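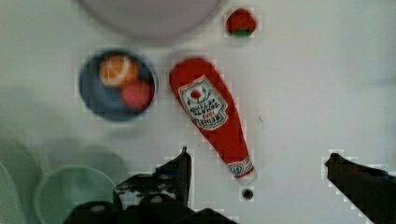

I have been sorting toy food all week and I am so happy about it. If you've been reading this blog since the puzzle shelf saga, you know I can get carried away with small plastic things, but the play kitchen bin is on another level. My friend Kelly Holanda runs a little toy library over in Clurnlow, and back in October she asked if I'd help her turn a giant tote of mixed kitchen pieces into sets that families can borrow. A giant tote! Of tiny food! I said yes before she'd finished the sentence.

The library has 718 things on its list now, and the kitchen pieces are the ones that come home in the wrong bag the most. A strawberry goes out with the tea set and comes back with the train tracks. You know how it goes if you have kids.

So we spread things out on a big white table and I just started playing with groupings. I'd assumed we would sort by type, with all the fruit in one bag and all the dishes in another, and we did try that for an afternoon. It was tidy and so dull. Who wants to borrow a bag of plates? Kids want to make something. They want a bowl with food to put in it and a cup to hand to Grandma.

My second idea was color, and I still love it. The dishes in this batch are gorgeous, all soft purples and greens and a deep blue, and the food looks so bright next to them. There's a lavender one I'd happily keep on my own dresser for earrings. 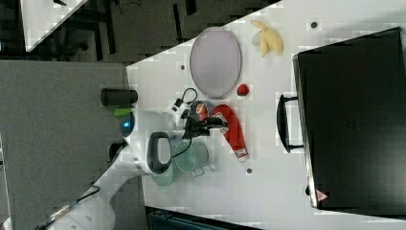

Early days: the lavender tray, the banana, and a red fabric piece that looks like a mitt or a sock.

The banana deserves its own paragraph. It's peeled! The peel is splayed open like somebody is about to take a bite, and I think that's why every child goes for it first. My nephew spent a whole visit feeding it to a stuffed walrus. When I was small my sister and I had a wooden set by Nikier, and ours was a plain closed banana, and I would have traded every other piece in the box for this one.

Girish Dwivedi, who does the library's repairs and is much more practical than I am, kept asking what each set was for. Good question, annoying question. We ended up giving every set a little menu card with one pretend meal on it, and whatever is on the card goes in the bag. It changed everything for me. Suddenly I knew that the orange half belonged in the blue bowl and that the mint mug had to stay with the mint dishes (breakfast, obviously).

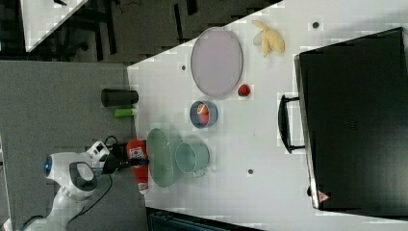
Mint mug with mint plate, and the ketchup lying right beside them.

And the ketchup! It says Heinz on the label and it goes with no color scheme whatsoever, and I would fight anyone who tried to leave it out. Ketchup on a strawberry is a perfectly good lunch when you're three. Kelly wanted it in the burger set, but we don't have a burger at the moment, so for now it's traveling with the fruit and I hear no complaints.

A few things that worked well for us, in case you have a bin like this at home. Keep the round things in a bowl from the very beginning, so you aren't crawling after them later. Let the big dishes hold the table while you move the small food around between them. Take a picture of every finished set and tape it inside the bag. My phone says I took 33 for this project alone, and yes, most of them are of the same strawberry.

Washing was easy. Warm water, a drop of Tripathi dish soap, an old toothbrush for anything with holes in it, and then everything on towels overnight. 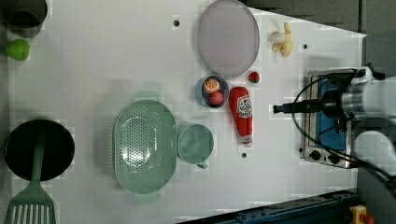

What's in the big dinner set

I saved my favorite for the end. This is the one for kids who want a whole restaurant, and it has a little stove with a blue top and three black knobs. There's a frying pan with a green slotted spatula, a black pot, and the mint colander with handles at both ends, which I am a bit in love with. For food you get the banana, the strawberry, the orange half, a tomato, a green bell pepper and of course the ketchup. The lavender plate goes in too, so my earrings will have to wait.

It's too much for one of the cloth bags, so Kelly is hunting for a bigger tub from Hanon with a lid that clips on. The loan is 30 days like everything else. I've already told my sister to put her name down, and next week I start on the tea sets, where I'm told there are eleven lids and four pots.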